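**Play and Materials, session 6 – handout (Tuesday group)**
Tutor: Yaa Quartey

Please read before we meet and bring a pencil. We'll be on the floor for most of the first hour, so wear something you can kneel in!

## Mixed baskets

Last time we looked at sets: blocks that match, cups that nest, shapes that go through a hole and come out again. I love a good set, but a mixed basket gives you a different kind of afternoon. A child reaches in without a plan and comes up with something hard, or squashy, or covered in knobbles, and the talking starts by itself.

Urrego calls this "rummage play" (reader, p. 82). I like the word because it's what the rest of us do in a kitchen drawer. Privetti prefers "open search" and is much stricter about what goes in. Read both if you can – the disagreement is half the fun, and we'll argue it out in the second hour.

### What to listen for

When children rummage, they sort out loud long before they sort with their hands. Typical things you'll hear:

- naming ("duck", "ball", "another ball")
- feeling words ("spiky", "cold", "it's all bendy")
- pretend ("this is my dinner")
- complaints, usually about something stuck at the bottom

Write down the exact words, even when they're odd. "Prickle egg" tells you far more than "child described texture". My favourite from the Hovden notes is a boy who divided everything into "rolls" and "won't roll" and then had a long quarrel with himself over a cube.

### Sorting rules

A sorting rule is whatever decides which pile a thing belongs in. Adults tend to jump to colour. Try a few others before Tuesday with anything you have in the house:

1. by surface
2. by what happens when you squeeze it
3. by whether it's pretending to be something else
4. by where you would find it at home

Rule 3 is wonderful with four-year-olds. A toy burger is pretending to be a burger, fine, but is a plain ball pretending to be anything? Let them decide, and don't tidy up the answer.

Change the rule halfway through at least once. Zeltberg found this the hardest step for new practitioners (600 words on it in your reader, well worth the bus ride), and it's the one I most want you to practise.
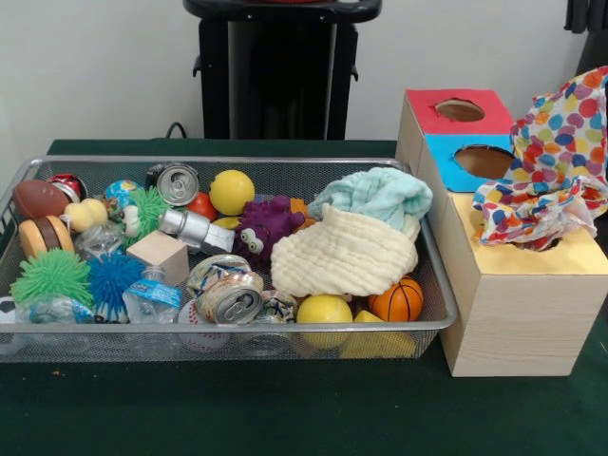 ## TABLE TASK – PAIRS

The wire-mesh basket is your starting point. Agree on one rule that would give you two piles, then find the item that causes trouble. The football and the globe ball are both balls, but only one of them has a map on it. The lime-green spiky ball and the blue one go together by touch and come apart by colour. And where would you put the purple creature with the googly eyes?

Next, look at the cans, the clear crumpled bottle and the wooden cube. Find a rule that puts at least one of them in the same pile as the rubber duck.

For the last part, use the two boxes on the right. One has polka-dot fabric coming out of the top, the other has round holes in its faces. Write a first question you might ask a child about each. Keep it short, and avoid "what colour is it?"

Allow roughly 6 minutes per part and swap who writes. Bring your notes back to the big group, crossings-out included.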